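**Ticket: drawer grip slipping, wide fingers vs. narrow fingers**
Opened 10th March, by Fongchan Saengthong
Status: open, waiting on Delia for pads

Okay so I've been going back and forth between the two grippers for the fridge task and I want to get it written down before I forget which one did what. Short version: the Flarberg wide fingers are great on the door and lousy on the clear drawers. The Mendimance narrow ones are the other way around, of course!

Setup is the same for both. Same arm, same Wannasri controller, speed limit at 20 percent, head camera on auto exposure. The target is the middle compartment of the three-section fridge, door swinging out to the right, two see-through drawers inside.
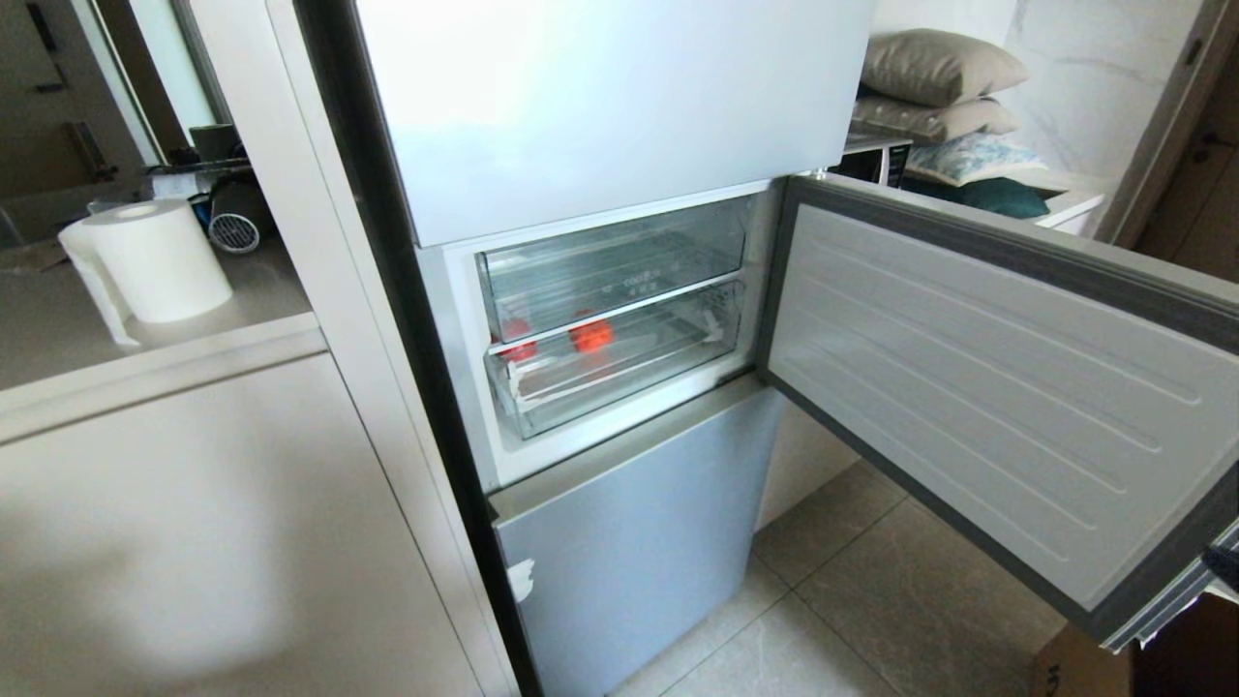

With the wide fingers I get the door open nearly every time (the pads hold the edge really well), but then there isn't room to close on the front of the lower drawer. They bump the drawer above, the force reading jumps and the controller drops into hold. Raising the force threshold from 700 to 2000 in the config just made it push harder before stopping — please don't do that, I've put it back.

Narrow fingers fit fine. The trouble is they slide on the plastic as soon as the pull starts. Log line from the last bad one:

`grip_monitor: slip detected, run 163, retry 2 of 2, abort`

Things I've tried so far:

- slower pull, no change
- going in lower and hooking the little white tab on the right side of the drawer, which works when the pose is good and misses completely when it isn't
- locking the exposure on the head camera. Helped a lot! The daylight bounces off the clear plastic and the pose estimate was jumping all over the place before

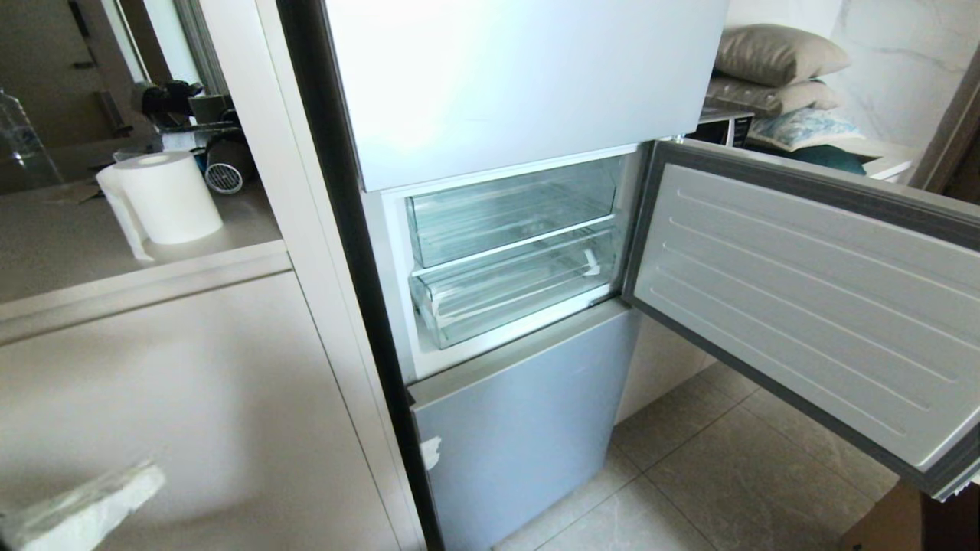 *Head view, middle door open, both drawers empty.*

So I'm leaning toward the narrow fingers with softer pads, and I'll live with a slower door opening. Delia has a set of the ribbed pads from December and says they should fit the Mendimance mounts with the short screws.

Next up: swap pads, keep exposure locked, rerun the lower drawer with the threshold at 700. I'll post the logs under this ticket when they're in.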